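Utilizamos cookies propias y de terceros para mejorar tu experiencia. Si sigues navegando, entendemos que aceptas su uso. Aceptar / Configurar

Drondeck estrena planificador para dos brazos y ya lo he podido trastear

Llevaba desde agosto esperando esta versión, así que perdonadme el entusiasmo. La gente de Nenatbridge ha publicado por fin la actualización de Drondeck, su herramienta para programar tareas con robots de dos brazos, y trae lo que muchos llevábamos tiempo pidiendo: un planificador que calcula las dos trayectorias a la vez (¡a la vez!) y no primero una y luego la otra, con el segundo brazo esperando turno como en la carnicería.

El módulo nuevo se llama Purves y comprueba las colisiones entre brazos cada 30 milisegundos. Según las notas de la versión, el tiempo de planificación baja aproximadamente un 50 % en tareas de mesa, que es donde yo más sufría. No he podido medirlo en serio, pero en mi portátil, con el simulador, se nota bastante. Antes lanzaba un plan y me daba tiempo a mirar el correo; ahora casi no.

También han cerrado 109 incidencias del repositorio, entre ellas la que más rabia me daba a mí: el visor perdía la pose de la pinza al recargar el proyecto y había que volver a cargar la calibración a mano. Arreglado.

La parte de percepción sigue en manos de Omalex, que se instala aparte. Ahora le pasa a Purves la posición de cada objeto junto con un margen de error, y el planificador abre más o menos la aproximación según lo seguro que esté. Con la vajilla y los cacharros de cocina se agradece un montón, sobre todo con las tapas de cristal, que a los sensores de profundidad les sientan fatal. 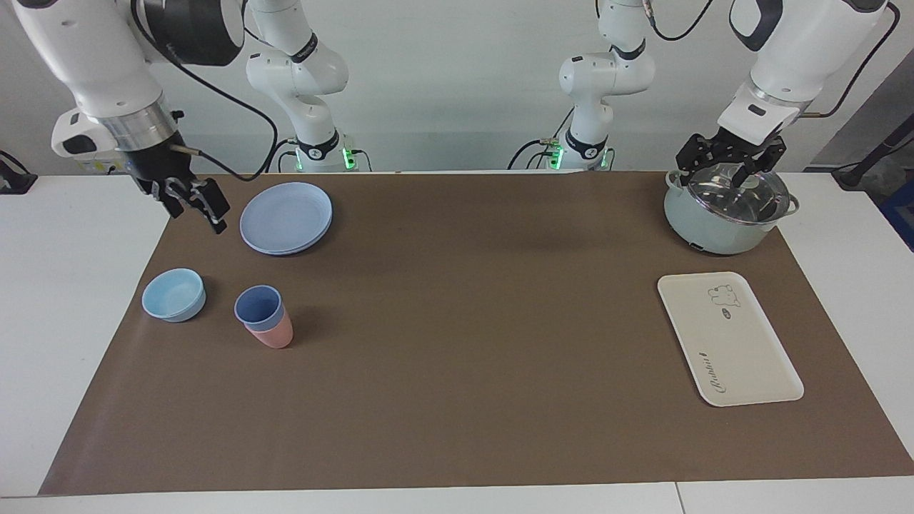 Lo que menos me ha gustado es la documentación. El ejemplo de coordinación todavía usa la sintaxis antigua y me tiré una tarde peleando con un fichero de configuración hasta que encontré el cambio en un comentario del código —ni una línea en la guía de migración—. Si venís de la rama anterior, haced copia de vuestros perfiles de pinza antes de actualizar.

La descarga ya está disponible en la web del proyecto, para Linux de momento. La versión de Windows dicen que llegará más adelante, sin fecha.

Suscríbete a nuestro boletín y recibe las novedades en tu correo. Puedes darte de baja cuando quieras.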